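The Long Way to Fold a Bag
Teaching a pair of robot hands, one slow squeeze at a time

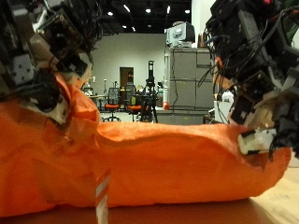 Cloth is the great humbler of robots, and the people at Dralteo have spent most of July being humbled by it, quite happily. Their method is simple to explain and surprisingly hard to do well: a person works the controls, the hands copy every move, and the whole performance is saved as a lesson. The bag they're working with is orange and a little shiny, and it creases wherever it likes. With one hand digging into the mound on the left and the other down on the soft tip at the right, the operator has to feel for a balance that can't really be felt, only watched.

I got a turn at the controls, and I loved it! My first try took 9 minutes and ended in a lump. By the third I had stopped yanking and started nudging – small moves, long pauses – and the fabric began to behave. The team keeps the good runs and many of the clumsy ones too, 501 in all when I visited, because a robot that has only seen perfect folds has no idea what to do with a bad one.

Next up is a 15-minute run with two bags, and I've already asked to come back for it.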